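Inspection came back on the Pelcombe house, need opinions on the garage wall

Forum > Buying and Selling > First-Time Buyers

terrace_mouse
Mar 14, 2026
We are under contract on a three-bedroom ranch in Pelcombe, 1662 square feet, built on a slab. The inspector found that the wall between the garage and the kitchen has only half-inch drywall on the garage side and the door is hollow core. He also wrote up the water heater, which sits on the garage floor with no stand. It is a gas unit.

Everything else is small. Loose handrail, two dead outlets, a downspout that drains next to the foundation.

The seller has offered $281 toward the handrail and outlets and nothing for the garage. Our agent says take it and close. We have 14 days left on the inspection period. Would you push back?

hallway_dan
I would ask for the door and the water heater stand. Leave the drywall alone. Depending on when the house was built, the wall may have been fine under the code at the time, and a seller is not going to rebuild it for you.

Priya_R
What does the seller's disclosure say about the water heater? If it was replaced recently there should have been a permit, and the permit office can tell you if anyone came out to look at it. That is a phone call. Make it before you ask for anything.

terrace_mouse
The disclosure says "replaced by previous contractor, November." No year. I will call.

oldbrick44
Your agent wants to close because your agent gets paid at closing. Ask for all of it, drywall included. The worst they can say is no.

hallway_dan
The worst they can say is no to everything, including the part they would have agreed to. I sold a house in Nilthorpe two years ago. The buyers sent over a list of every line in the report and we turned down the whole thing. If they had sent two items we would have done both.

oldbrick44
And they bought the house anyway?

hallway_dan
No, they walked. We sold it to the next people for a bit less. Everyone lost money on it.

Rizwan Hashmi
I do home inspections, though in a different state, so check your local rules. A few points.

The door matters more than the drywall. A solid door between a garage and living space is cheap and anyone handy can hang one in an afternoon. Check that it latches all the way when it closes.

For the water heater, the question is how high the burner sits off the floor and whether the unit is a sealed type that is allowed at floor level. Many newer ones are. Look for the label on the side and send a photo of it to your inspector. He may take that item off the report.

The downspout is the one I would fix first after you move in. An extension costs very little and water next to a slab causes more trouble than anything else on your list.

Priya_R
Agree on the downspout. Ours went two winters like that and we ended up replacing the floor in the back bedroom.

oldbrick44
Still think you are leaving money on the table. A credit for the drywall could pay for the door.

terrace_mouse
Thanks all. I called the permit office and there is a permit on file for the water heater, final inspection passed. I also found the label, and it is the sealed type. So that leaves the door. We are going to ask for the door plus the $281 and see what they say.

Separate question while I have people here. Does anyone have a good way to keep small parts sorted during a move? Outlet covers, cabinet screws, that kind of thing.

kettle_lane
I use a divided tray for each room and write the room name on tape underneath. Mine lives on the workbench between jobs. 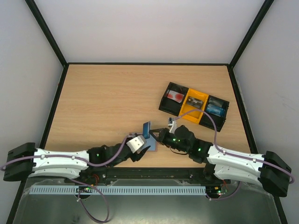

Three-section tray, black and yellow

terrace_mouse
Good idea, I will look for something like it.

hallway_dan
Sandwich bags taped to the back of whatever the screws came out of. Works for bed frames too.

Priya_R
Bags get torn in the truck. I would go with trays that have lids.

Rizwan Hashmi
On the door, ask for the credit and hang it yourself. If the seller does the work you get the cheapest one in the store and no say in how it closes.

terrace_mouse
Changed the request to a credit. The agent is sending it tonight and the seller has 2 days to answer. I will post when we hear.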